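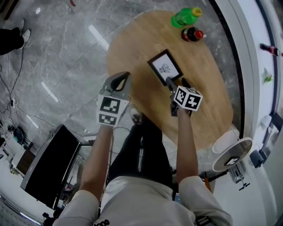 **Room Assistant (part time), Tradcombe**

Olell lets furnished flats and shared rooms for short stays, mostly to people who are between homes or working away. We have 15 flats in the Kotolska building in Tradcombe, plus the shared lounge and kitchen on the ground floor. We are looking for a Room Assistant to tidy these rooms between stays, put things back where they belong and keep the small household items in good order.

The post is permanent after a trial period and starts in January.

**The short version**

- Hours: 25 a week, spread over five mornings
- Pay: £1,493 a month before tax
- Place: Kotolska, Tradcombe (all work is on site)
- Reports to: Pouran Taheri, Rooms Manager
- Closing date: Sep 25, 2026

**What the job is**

Cleaning of floors, bathrooms and windows is done by a separate contractor, and so is the laundry. Your work begins when they have finished. A flat that has been cleaned is still not ready for someone to move into. The chairs are in the wrong places, the drawers have been filled by whoever was there last, and the things that should be on the shelf are on the table.

You will go through each flat with its room sheet, which lists what should be there and where it goes. You put back what has been moved, take away what has been left, and replace what is broken or missing. When you have finished you sign the sheet and the flat goes back on the list for letting.

A normal changeover takes a morning for a larger flat and less for a studio. Some mornings you will do more than one. On mornings with no changeover you will work in the lounge, the store room or on repairs.

**Tables and surfaces**

Most of the work happens at table height. Every flat has a dining table, usually an oval or round wooden one, and it tends to be where everything ends up. You will:

- clear bottles, cups, post and packaging from tables, ledges and windowsills
- empty and rinse drinks bottles and sort them for recycling, with caps back on
- wipe down the wood with the cloth and soap we supply (no spray polish, please)
- check the top for rings, scratches and heat marks, and note them on the sheet
- put the picture frames, trays and plants back in the positions shown on the sheet

The dining tables were bought from Bartoš and the tops mark easily. If a water ring has soaked in, leave it and write it down. Pouran will decide whether it needs oiling or has to go back to the workshop. Please do not sand anything.

**Picture frames and small things**

We put a few small framed drawings in each flat. They are simple line sketches on white card, and guests like them enough to move them about, and sometimes to take them out of the frame to look at the back. Part of your job is to see that each one is in its frame the right way up, with the card straight and the front clean.

Frames are handled by the edges. If the corner of one has opened up, glue it in the store room and leave it in the clamp overnight. Spare frames are on the middle shelf, sorted by size. Spare cards are in the flat drawer under it, and they must be kept flat.

The same care goes for the trays, vases, lamps and plant pots. None of it is worth a great deal. The total for a flat's small items is usually under £1,000, but a good deal of it is no longer made and we cannot easily buy it again.

**Plants**

Each flat has at least one small green plant. Water them on changeover days and turn them round so they grow evenly. During longer stays guests look after the plants themselves, with mixed results. Plants that are doing badly come down to the lounge, where the light is better, and you swap in a healthy one. You don't need to know a lot about plants. There is a card for each kind saying how much water it wants.

**The store room**

The store room holds 3,827 items on the current stock list, from teaspoons to folding chairs. It was listed in full last January and has been kept up fairly well, but the lower shelves have drifted. We would like the new Room Assistant to bring them back into line over the first few months, a shelf at a time, when there is no changeover to do.

This means taking everything off the shelf, checking it against the list, mending or throwing out what is no good, and putting it back with labels facing forward. It is slow work and some people find it dull. If you are one of them, this may not be the job for you.

**Left-behind things**

Guests leave things. Food that has been opened is thrown away. Unopened food and drink goes to the shelf by the lounge door, where anyone staying can take it. Anything else is bagged, labelled with the flat and the date, and put in the locked cupboard for three months. Staff do not take left-behind items home, even after the three months.

If you find medicines, keys, papers or money, stop and ring Pouran before you do anything else in the flat.

**Who we are looking for**

We do not ask for qualifications. Experience in housekeeping, a shop stockroom, a school kitchen, a theatre props store or a museum would all be useful, and so would having run a busy house. We do ask that you:

- can follow a written sheet closely and fill one in clearly
- notice when something is out of place
- can handle small and breakable things without hurrying
- are comfortable bending, reaching across tables and being on your feet all morning
- can lift a dining chair and, with one other person, move a table
- are happy working alone for much of the time
- can be relied on to be there at eight

You should be able to read and write everyday English. Some of our guests speak little of it, so a second language is welcome but not needed.

There is a lift to all floors. The store room is down six steps and has no lift. If that would be a difficulty for you but the rest of the job would suit, please apply and tell us — we can bring the shelf work up to the lounge.

**Hours and pay**

The working morning is eight until one, with a paid break of 20 minutes. Your five mornings are agreed a month ahead. One weekend in four is included and the mornings are swapped for others in that week, so the total stays at 25 hours.

Pay is £1,493 a month, paid on the last working day. There are 28 days' paid holiday a year, reduced in proportion to your hours, and a workplace pension. We supply aprons, gloves and indoor shoes. Outdoor shoes are not worn in the flats after cleaning.

Extra hours come up in summer, when changeovers bunch together. They are paid at the same rate and you can say no.

**Training and trial period**

For the first two weeks you will work alongside Pouran or the present Room Assistant, who is moving to our bookings desk. You will start with the studios, then the larger flats, then the lounge. After that you will do changeovers by yourself, and Pouran will look over each finished flat until you are both satisfied with how it is going.

The trial period is three months. Either side can end it with one week's notice.

**How to apply**

Please send a letter or email of no more than one page. We do not need a CV, though you may include one. In your letter, tell us:

1. what work you have done, paid or unpaid, that is closest to this
2. how you would go about clearing and resetting a room you had never seen before
3. which mornings, if any, you could never work
4. the name of one person who can tell us about your work

Address it to Pouran Taheri, Rooms Manager, Olell, Kotolska, Tradcombe. Letters can be handed in at the bookings desk in the lounge during the day. Applications must reach us by Sep 25, 2026.

We will reply to everyone, normally within two weeks of the closing date. People we would like to meet will be asked to come for about an hour and a half. You will see a flat, talk to Pouran, and then reset one table and one shelf from a room sheet. You will have the sheet in front of you the whole time and can ask questions. It isn't timed. Travel within the county is paid back on the day if you bring the ticket or a note of the mileage.

If you need anything changed about the visit, such as a chair to work from, larger print on the sheet or someone with you, say so in your letter or when we ring.

**Questions before applying**

Pouran is happy to talk to anyone who is unsure whether to apply. Leave your name and number at the bookings desk and she will ring you back, usually in the afternoon. You are also welcome to come in and look round the lounge, which is open to visitors until five.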